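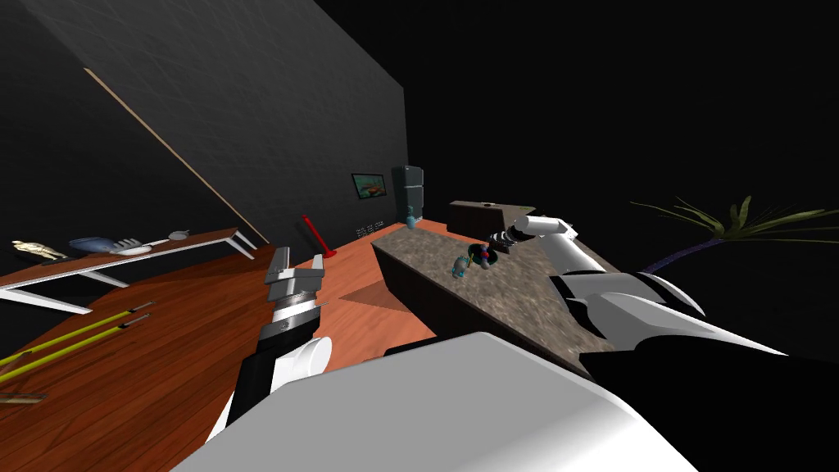

Render from the head view of the two-armed robot in the kitchen set, right gripper over the counter.

Troltmont Gripper Trials, simulated kitchen set
Data card and README

Summary

Troltmont is a set of simulated manipulation episodes recorded to compare grippers on a two-armed robot. The tasks are short tabletop and counter jobs: reach, grasp, lift, place. Every episode is rendered, and no physical hardware was used at any stage. The set holds 1,000 episodes across 7 room layouts. This card was last revised on 21 February 2022.

The work came out of a practical question at Brastelthorpe. We had to choose a gripper before ordering parts and wanted to see how the candidates behaved on small, awkward objects first. The data was kept because other groups asked for the failed grasps as well as the good ones.

What is being compared

3 gripper models were tried, each a parallel type with two fingers.

Ansah short: short fingers, narrow opening. Fits into tight spots on a cluttered counter.
Ansah long: the same body with longer fingers. Reaches over taller objects but flexes more at the tip in our contact model.
Gidura wide: wide opening, slower to close. Intended for bowls, shoes and other bulky items.

The arms, base and controller stay the same in all trials. Gripper mass is set separately for each model, so the wrist load differs a little between them.

Rooms and objects

Layouts combine a counter, a table and open floor. Surface materials, wall colour and lighting vary from one layout to the next. In the layout rendered at the top of this file, the counter has a mottled grey-brown granite top, the floor is orange wood and the table is long and white with thin angled legs. A small teal figurine stands near the front edge of the counter.

Objects are drawn from a shared pool of household items, figurines and odd shapes. Some are hard to name even at full resolution. Object labels in the metadata come from the asset library and have not been checked by hand, so treat them as rough names. Colours in the labels are the asset's default and may not match the rendered colour.

Furniture is fixed. Objects can be pushed, tipped or knocked to the floor, and they stay where they land until the episode ends.

Camera

There is a single virtual camera, mounted on the robot's head. It moves with the body and can be strongly rotated relative to the room. We did not level the images. Anyone training on them should expect sloping floors and counters, and should check that their own augmentation does not assume an upright horizon. The robot's white shell often takes up the bottom of the image. A mask for it is supplied with each layout.

Parts of the background render nearly black where a layout has no geometry past the walls. These areas have no valid depth and are marked as such in the depth files.

Controller

Arms are driven by joint position targets. Two controller settings are included, named soft and stiff in the metadata. Soft uses lower gains and lets the wrist give on contact. Stiff tracks the target more closely and is more likely to push a light object away before the fingers close. The setting does not change partway through an episode.

Both arms are active, though most tasks need only one. The idle arm is held at its last commanded pose, which may put it in view.

Files

episodes: one folder per episode, with colour images, depth, joint states and gripper commands
layouts: room geometry, object start poses and body masks
meta: gripper model, controller setting, task name, outcome
splits: training and test lists, divided by layout
tools: scripts for playback and for converting joint states to gripper poses

Joint angles are in radians, distances in metres. Gripper opening is measured between the inner faces of the fingers.

Outcome labels

Outcomes are set by script from the simulator state. "Held" means the object was clear of its support surface when the episode ended. "Placed" means it came to rest inside the target area. "Dropped" covers anything that left the fingers outside that area. "No contact" is used when the fingers never touched the object. An object nudged into the target area without a grasp is also labelled "placed". We know of such cases and have not filtered them out.

Known problems

Finger pads on Ansah long can pass slightly through thin objects under the stiff setting.
Gidura wide reports a small opening error when fully closed. Subtract the offset given in its metadata file.
Shadows under counters are harder-edged than they would be in a real kitchen.
Plant fronds have no collision geometry. An arm can pass through them with no effect.

Suitable use

The set is meant for comparing grasp behaviour across grippers in simulation and for testing perception under a tilted view. It should not be used to estimate grip force or wear on real parts. Friction values were chosen for stable simulation and were not measured.

Changes

The next revision is planned for May and will add corrected pads for Ansah long. Episode numbering will stay the same. Re-rendered episodes will be listed in the meta folder.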